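配膳・調理補助ロボットの導入と職場の変化
社員食堂の厨房における聞き取りとシミュレーションをもとに

地域産業演習 第4班 最終報告

1. 調査のきっかけ

私たちの班は、昨年度の先輩が扱った倉庫の自動仕分けの続きとして、人の手作業が多く残っている職場を調べることにした。候補は3つ出たが、班員の一人が以前アルバイトをしていた縁で、ブロストホルム(Brostholm)の社員食堂を訪問できることになった。昼の営業で700食を出す厨房で、調理の下ごしらえと盛り付けの一部に双腕ロボットを入れる計画が進んでいる。

ロボットの制御はプラクニス(Plakunis)が担当している。訪問した時点では、厨房に実機が2台入っており、それとは別に、動作を計算機上で試すためのシミュレーション環境が使われていた。新しい作業はまず画面の中で繰り返し動かし、そのあとで実機に移す。私たちが見学したのは主にこの前半の工程である。

2. 調査の方法

聞き取りは厨房の従業員と、プラクニスの側で動作の調整をしている担当者に対して行った。質問票は事前に送り、当日は仕込みが一段落する午後2時から話を聞いた。質問は次の4点にしぼった。

一日の作業の中で何が変わったか
増えた仕事は何か
減った仕事は何か
教わったこと、教えたことは何か

このほか、シミュレーションで動作を試している様子を見せてもらい、作業の区切りごとにメモを取った。録音は許可が出なかったので、発言はその場の記録をもとにまとめ、あとで本人に確認してもらった。最初の質問票には「ロボットに仕事を奪われると思うか」という項目があったが、指導教員から誘導的だと言われて削除した。

3. 厨房の作業の流れ

食堂の仕事は、検品、洗浄、下ごしらえ、加熱、盛り付け、配膳、洗い場に分かれる。導入前はこのうち下ごしらえと盛り付けに一番人手がかかっていた。特に付け合わせの野菜は、切る人と皿にのせる人が向かい合わせに立ち、昼の前には同じ動きを長く続けることになる。手首や肩の痛みを訴える人が多かったという話は、複数の従業員から出た。

計画では、切る作業は当面人が行い、食材をまな板から皿へ移す、皿の上の位置を直すといった移動の作業をロボットに分担させる。加熱は対象に入っていない。油や火のまわりは安全上の確認が多く、最初の段階では手をつけないと決めたそうである。

4. シミュレーションで試している作業

計算機上の厨房には、大理石の調理台の上に皿、まな板、フライパンが置かれ、二本の腕がそれぞれ別の食材を扱う。左の腕は皿の上のトマトに、右の腕はまな板の端で赤と白の輪の模様がある丸い食材に指をかけている。人間なら考えずにできることだが、二本の腕を同時に使う作業では、片方の動きがもう片方の邪魔にならないように順番と経路を決めなければならない。
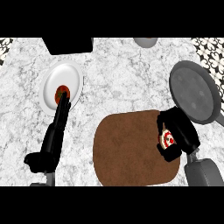
エゼキエル・オビ(Ezekiel Obi)さんは、つかむこと自体よりも放すときのほうが難しいと話した。指を開いた瞬間に丸いものは転がるし、柔らかいものは指に残る。盛り付けの見栄えは最後の放し方で決まるのに、こちらが数字で渡せるのは位置と角度くらいで、「きれいに置く」をどう伝えればいいのか、厨房の人に何度も聞きに行ったという。

この話は、私たちが事前に考えていた論点とは少しずれていた。班では「どの作業が機械に置き換わるか」という表を作って訪問したのだが、オビさんの話のあとで表の項目を作り直した。「盛り付け」という一行を、「持ち上げる」「運ぶ」「置く」「向きを直す」「よしと判断する」に分けた。従業員への聞き取りも、途中からこの分け方で行っている。

試行の回数についても聞いた。一つの動作につき、食材の位置や向きを少しずつ変えながら2,000回を一区切りとして動かし、そのうち失敗したものを見返す。失敗の分類は担当者がつけるが、「皿のこの場所では困る」という判断は厨房側に聞かないとわからない。月に一度、仕込みの後に厨房の従業員が画面の前に座り、失敗例を見て意見を言う時間が設けられている。

5. 聞き取りの結果

5.1 減った仕事

実機が入った後、付け合わせを皿へ移す作業に立ち続ける時間は短くなった。以前は二人が配膳口の前に固定されていたが、今は一人がロボットの横で様子を見ながら、別の小さな作業もしている。肩が楽になったという声が多かった一方で、「楽になった分を何に使うのかがまだ決まっていない」という意見もあった。

5.2 増えた仕事

増えた仕事として全員が挙げたのは、並べる仕事である。ロボットが取りやすいように食材の間隔をあけて置く、皿の位置を目印に合わせる、器具を決まった場所に戻す。どれも短い作業だが、これまでは各自のやり方で済んでいたことが、全員同じやり方でなければならなくなった。勤務年数の長い従業員ほど、この変化を負担に感じていた。

清掃も増えた。指の部分は営業ごとに外して洗い、記録用紙に時刻を書く。記録用紙は導入時に業者が用意したものだったが、欄が細かすぎて昼の忙しい時間には書けず、5月に厨房側で作り直した。作り直した用紙では、チェックを入れる欄が半分以下になっている。

5.3 教えること、教わること

新しく入った人への教え方も変わった。これまで新人は付け合わせの盛り付けから始めることが多く、そこで皿の種類、量の感覚、配膳の速さを覚えた。その入口の作業が機械に移ると、新人は最初から切る作業か加熱の補助に入ることになる。教える側の一人は、盛り付けを経験していない新人は切った野菜が皿の上でどう見えるかを知らないまま切っている、と言っていた。対策として、この食堂では週に一度、ロボットを止めて全員が手で盛り付ける時間を作っている。

反対に、若い従業員が先輩に教える場面も出てきた。エラー表示の読み方や再始動の手順は若い従業員のほうが早く覚えたためで、操作に慣れた人が呼ばれて作業を中断することが多い。呼ばれる人の負担は勤務表には表れておらず、手当もついていない。私たちはこの点を厨房の責任者にも伝えた。

6. 他の職場との比較

比較のため、同じ方式を検討している給食会社オカフォー(Okafor)にも書面で質問を送り、回答をもらった。オカフォーでは一度に扱う献立の種類が多く、盛り付けの自動化は見送って、食器の仕分けから始める方針だという。理由として挙げられていたのは、献立が毎日変わるため、動作を試す時間が取れないことだった。

ブロストホルムの食堂は付け合わせの種類がしぼられており、同じ皿を長く使っている。自動化が進めやすかったのは、機械の性能に加えて、もともとの献立の組み方によるところが大きいと考えられる。ただし比較先が一社だけなので、これ以上のことは言えない。

7. 考察

調査の前、私たちは自動化の影響を「人数が減るかどうか」で測ろうとしていた。ブロストホルムの食堂では導入の前後で人数は変わっていない。変わったのは一人ひとりの作業の中身と、仕事を覚える順番、それから職場の中で誰が誰に聞くかという関係だった。

特に気になったのは、判断の部分が見えにくいことである。「持ち上げる」「運ぶ」は機械が行っても、「よしと判断する」は横に立つ人が続けている。しかし勤務表の上では、その人は「監視」と書かれているだけで、盛り付けの担当とはされていない。従業員の一人は、監視という言葉だと座って見ているだけのように聞こえる、と不満を述べていた。作業の名前を決めるときに、実際にしていることを本人から聞くべきだと思う。

月に一度の意見を言う時間は、よい仕組みだと班の中で意見が一致した。ただ、出席が勤務時間として扱われるのは早番の人だけで、遅番の人は自分の時間を使って来ている。参加者が早番に偏れば、集まる意見も偏る。

8. 今後の課題

今回は昼の営業しか見ていない。夜の会食に使われる別棟のストロウ(Stollow)の厨房では、少ない人数で多くの品数を出すため、条件がかなり違うと聞いた。訪問の許可は得たが、試験期間と重なり実現しなかった。次の班には、ストロウの見学と、遅番の従業員への聞き取りをお願いしたい。

質問票への回答は、配布した全員からは戻っていない。回収率は厨房側の希望で本文に載せていないが、集計表は研究室の棚に保管してある。自由記述を100字以内としたため、途中で切れている回答が多かった。次回は字数の制限をなくしたほうがよい。

作業の分担
聞き取りと記録は班員全員、質問票の作成と集計は前半組、本文の執筆は後半組が行った。6章は書面回答の到着が遅れたため、提出前に全員で書き足した。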